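Why Clothes Get Put Away

A drawer is a box that slides. Pull the handle and it opens. Push it and it closes. Clothes kept in a drawer stay clean, and they are easy to find.
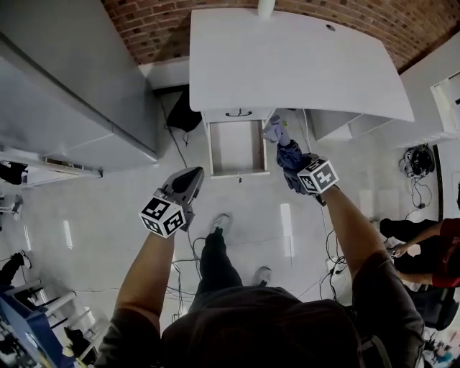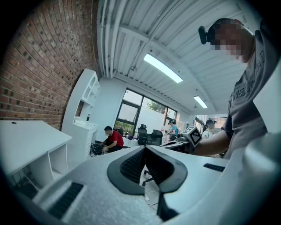
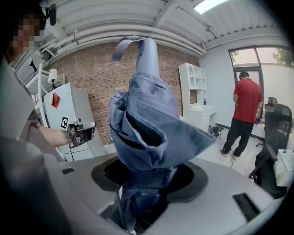 First: a blue cloth item and an open drawer. Last: blue jeans.

Jeans are made of denim, a strong cotton cloth. It creases when it is bunched up -- look at the folds in the last picture. To fold jeans, lay one leg on top of the other. Smooth them flat with your hands. Then fold them in half, and in half again.

Try it at home. Empty one drawer, fold five things, and put them back in a row.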